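Ticket 3579
Subject: Seal haul-out counts missing from aerial survey upload
Requester: Nabila Ait Brahim, Zunwood Coastal Wildlife Program
Assigned to: Po-yen Yuen, Planeck Data Support
Status: Resolved

Issue reported
The May flight over the northern haul-out produced 1050 photographs. Following upload, the survey map displayed only 865. The remaining 185 were not listed in the error report, and the pup totals for the two outer beaches were shown as zero.

Initial review
The missing files were present on the server but had been assigned no location. All were taken after the battery change at 14:10, when the aircraft clock restarted in a different time zone. The matching tool rejects any photograph that falls outside the flight log.

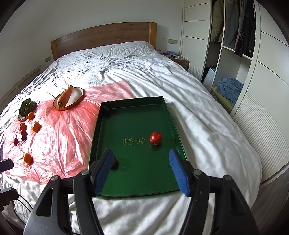
Steps taken
1. Clock offset for the second flight corrected in the import settings.
2. Affected photographs matched again to the flight log.
3. Beach totals recalculated and sent to the requester for review.

Requester response
All photographs now appear on the map. Pup totals for the outer beaches agree with the ground count. Please confirm whether earlier surveys require the same correction.

Support response
Earlier surveys were checked and no change is required. Ticket closed at 16:40.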